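Emstead Box Notes
@emsteadboxnotes
Thread, Thursday

1/
Sorting the fortnightly produce box in a flat with no kitchen table. Several people asked how the bed method works after I mentioned it in October, so this is the full procedure. It takes 15 minutes if the box is a normal one.

2/
Background for new followers. The box comes from Clutden, the growers' scheme on the far side of Emstead. It arrives mixed: fruit at the bottom, greens on top, roots wherever they fit. Left like that, the greens go limp and the apples pick up bruises from the carrots.

3/
The worktop in my kitchen is 593 mm wide between the sink and the cooker. A chopping board uses all of it. The bed is the largest flat surface I have, and it is at a reasonable height if you kneel.

4/
Cover the duvet first. I use a sheet of pink translucent plastic. It creases badly and will not lie flat, but the creases stop round fruit from rolling, so I have given up smoothing it. A cotton sheet also works, though soil goes through it.

5/
Unpack everything before you sort anything. Set it out with gaps between the pieces so each one can be picked up and turned over. Keep the crockery you intend to use within reach on the bed.

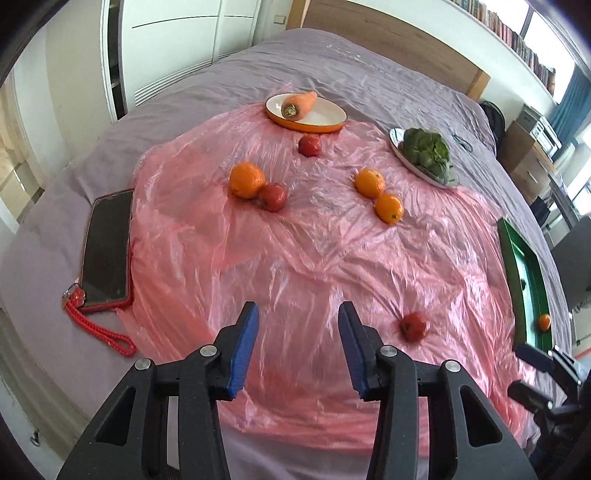

6/
Apples and oranges. Turn each one and press lightly around the stalk with a thumb. Soft spots go in the eat-first group. Firm fruit goes in the tray. Apples and oranges should be stored apart if you have the space - apples give off ethylene, and other produce kept beside them ages faster.

7/
Carrots. I use the oval dish with the orange rim for these, mainly to keep soil off everything else. If the leaves are still on, cut them off on the day, as they draw moisture out of the root. Brush, do not wash. Washing is for the day you cook them.

8/
Leafy greens go on a plate while you sort. Check between the stems at the base, where grit and slugs collect. Then wrap in a barely damp tea towel and put in the bottom drawer of the fridge. Mine usually last until the weekend after.

9/
Weights. I keep a note on my phone of anything under 200 g, as small items get forgotten at the back of the drawer. The Pirihi kitchen scale I bought second-hand reads 2 g heavy. I subtract it.

10/
Putting away: fridge items first, then the fruit tray, then the eat-first group to wherever you will see it at breakfast. The plastic gets lifted by its corners and shaken over the bath. Wipe with a cloth, hang over the door, fold when dry.

11/
Someone asked whether the Erkitau stacking crates would do the same job. I tried them. They hold more, but you cannot see the underside of anything without lifting the layer above, and checking undersides is most of the work.

12/
Potatoes are a separate problem and will get a separate thread. They need darkness and a paper sack, and they never go on the bed.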